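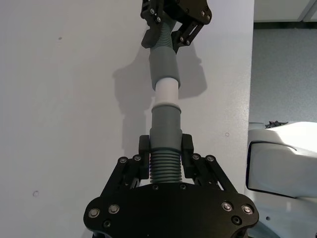

Both grippers on the tube, left arm below.

By the time Xiuying Lü got the club room unlocked, Prandus had already been given a speech to make. The speech was printed on a card taped to the door. It said that Prandus was a two-armed robot built to help people, that it had been taught by students, and that it would be showing the sponsors from Orard what teamwork looked like.

She read it twice and took it down.

"You can't take that down," said Lūse, who had written it. "They're coming at four."

"It says it was taught. We typed in every position ourselves."

"That's teaching."

"If I move your hand to the light switch, have I taught you about electricity?"

Lūse put the card back up, a little crooked, and went to start the laptop.

The job was the tube. Someone on the Wokthorpe competition board had decided that this year every school would have its robot take a piece of pipe with ribbed ends and pull it apart in the middle, then put it together again. The rule book spent 98 pages on this. Xiuying had read all of them on the bus, looking for the part where it said why, and had found a paragraph about the factories of tomorrow. Her uncle worked in a factory of today. When she told him about the tube he asked if the pipe was broken.

"No," she said.

"Then leave it alone," he said, and went back to his soup.

She had joined because of the hardware. She liked the linkages, the angled black bars and the bolts through their joints. She knew which screws liked to back out. She did not like the word "helper," or the googly eyes that had been proposed in April and voted down by one vote, hers.

"Run 113," Lūse said. "Ready?"

"Go ahead."

The arms came in. The left one took hold low down, its two blunt fingers closing on either side of the ridges, and the right one closed on the top. Everything stopped, as the program told it to, for three seconds. With the white wall behind, it did look good. She would give it that. A person walking in right then would have thought something clever was about to happen.

"Look at that," said Lūse. "It's like it's thinking."

"It's waiting. I put the wait in."

"You could let people enjoy it."

"They can enjoy the wait. I worked hard on it."

The upper arm pulled. The white piece slid a little way out of its sleeve, squeaked, and stuck. The motors hummed at each other. Then the upper fingers slipped over the ridges with a noise like a zipper, and the arm rose smoothly to its finish position holding nothing at all, and the laptop played the little trumpet sound that Lūse had picked out for success.

They listened to the whole trumpet.

"It thinks it did it," Lūse said.

"It doesn't think it did it. It got to the last line."

"So we make it check."

"With what? It knows where its arms are. It doesn't know there's a tube. There's never been a tube, as far as that thing's concerned. We've been holding the tube up to it for weeks like parents with a spoon."

Lūse sat down on the carpet. The log on the screen said 1164 moves completed, errors none, and for a while they both looked at the word none.

"What do we say at four?" Lūse asked.

Xiuying thought about the Orard people. They would stand in a half circle with their visitor badges on. They would want the trumpet. If it went wrong they would clap anyway and say how far the technology had come, and if it went right they would say the same thing, and either way there would be a photo and a check.

She opened the program and found the line that played the sound. She moved it. Now it would wait for someone to press the space bar.

"Who presses it?" said Lūse.

"Whoever's looking."

"That's cheating. It's supposed to run by itself."

"Then we lose the points for running by itself. It's nine points."

"Nine is a lot."

"It's lying for nine points, Lūse."

Lūse got up and went to the door, and Xiuying heard tape coming off. There was some scribbling. When the card came back it said that Prandus was a two-armed robot, that it went where it was sent, and that questions should be addressed to the students. "Built to help people" was still in there, but with a question mark after it in green pen.

"Better?" said Lūse.

"The question mark's small."

"It's the size it's going to be."

Xiuying pushed the white piece back into its sleeve, held the tube up between the arms, and told Lūse to start 114 slower this time, at half speed, and to keep a hand near the space bar.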